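Setting Up Your Stikow Smoker for a Big Crowd
Section 4: The First Long Cook

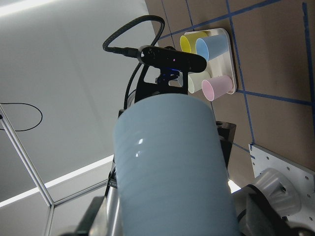 I wrote this section after my third church supper in Clitthorpe, so it leans toward feeding a lot of people at once. If you're only doing a rack of ribs for the family, you can skip straight to step 5 and use half the charcoal (the smaller basket from Section 2 is fine).

Before you start, you should have finished the burn-in from Section 3. If the inside still smells like paint or machine oil, run it empty one more time. I skipped that once and the chicken tasted like a garage!

1. Roll the smoker onto flat ground, at least ten feet from the house, and lock both wheels. Mine drifts a little on gravel, so I put a brick behind each one.

2. Fill the water pan to the line. Hot tap water gets you going faster than cold.

3. Load the charcoal basket and tuck three or four chunks of hickory down in the middle. I like Sarnach lump, but any decent hardwood lump will do.

4. Light one corner only. Leave the lid up and both vents wide open until that corner is gray.

Caution: Never use lighter fluid in this smoker. It soaks into the gasket and you'll be tasting it all summer.

5. Close the lid and shut the bottom vent to the halfway mark. Leave the top vent alone. You're looking for 225 on the grate, and the dial on the lid reads low – mine says 200 when the grate is right where I want it. Trust a probe over the dial.

6. When the smoke goes from thick white to thin and bluish, put the meat on, fat side down. Pork shoulders go on the lower rack, chicken above them only if you're cooking chicken by itself. I don't put raw chicken over anything else, ever.

7. Now leave it be. I know, I know. Every peek costs you a good ten minutes, and I still catch myself reaching for the handle.

Note: If the temperature climbs past where you want it, close the bottom vent a finger's width and wait. It takes a while to show up on the probe, and if you keep fiddling you'll be chasing it all afternoon.

8. Start checking the shoulders at the six-hour mark. For pulling, I take them to 203 in the thickest part, then wrap them in foil and rest them in a dry cooler for an hour or more.

Caution: The ash drawer stays hot long after the fire looks dead. Shut both vents, leave it overnight, and empty it into a metal bucket in the morning.

The Poojary rub I mention in the recipe pages has sugar in it, so go light on the first batch and see how dark it gets. Sauce goes on in the last half hour or at the table. Vent settings for windy days are in Section 5.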